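Email newsletter questions I get all the time

I run Osa, a one-person email marketing shop for small online stores, and these are the things people write in to ask before we start working together. If yours isn't covered, hit the contact form and I'll get back to you.

Do I need a big list before you'll take me on?

Nope! My smallest client started with 184 subscribers and sold out a preorder that October. I'd much rather have 100 people who open everything than 2000 who signed up for a giveaway and forgot about you.

How often should I send?

Start with two emails a month. If you've got a lot going on (a launch, a restock, a sale) go weekly for a bit, then drop back. Watch your unsubscribes for a couple of sends before you change anything again. 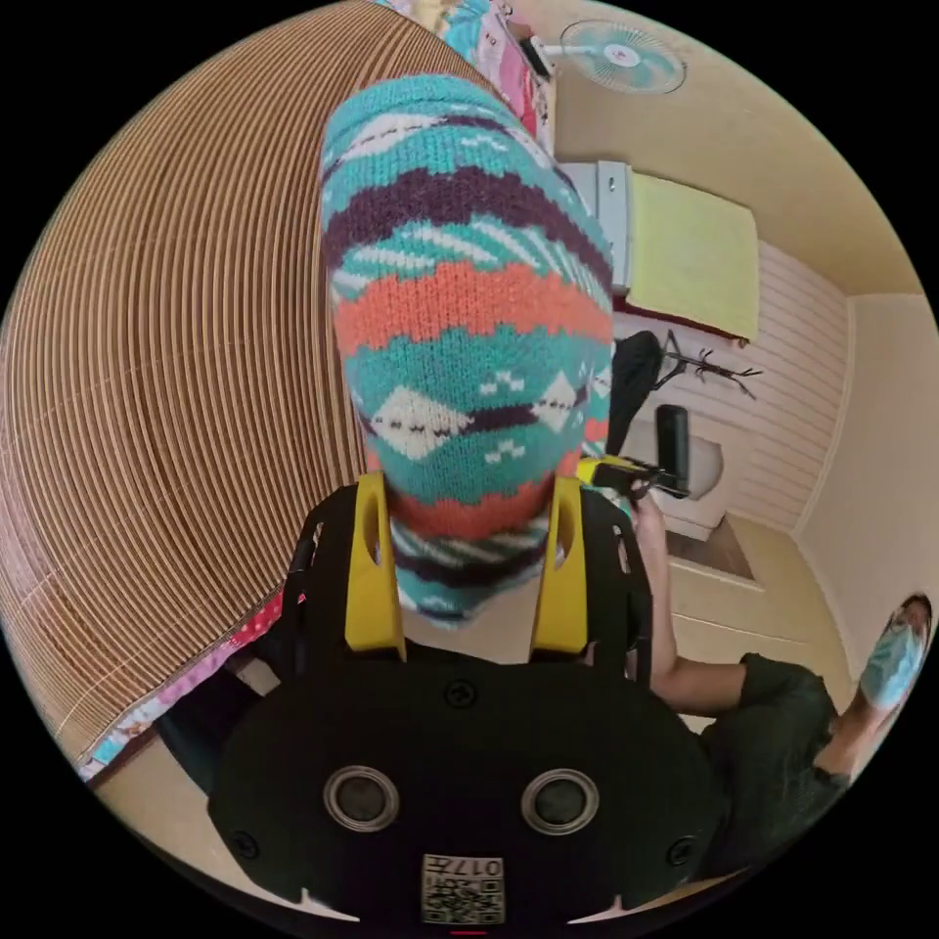
Striped knit sock in turquoise, plum, orange and white

Which email tool do you use?

I set most shops up on Rarkard — it's simple and the automations don't make my head hurt. If you're already on Kershaw, stay there, I know it well enough. I don't work in Curau anymore, sorry. Moving a list out of it took me a whole weekend last time.

What's in the starter package?

A signup form, 3 welcome emails and a template you can reuse. I write the first drafts and you get two rounds of changes. Photos come from you.

Can you buy me a list?

No, and please don't buy one yourself either. Those people never asked to hear from you, and the spam complaints can hurt your delivery for months.

My open rate dropped. Should I panic?

Check your subject lines first, then check whether you've been landing in the promotions tab. Sometimes it's just summer.

Do you offer refunds?

Before I've sent the first draft, yes, all of it. After that we split it based on what's been done.

Last updated 2023-08-14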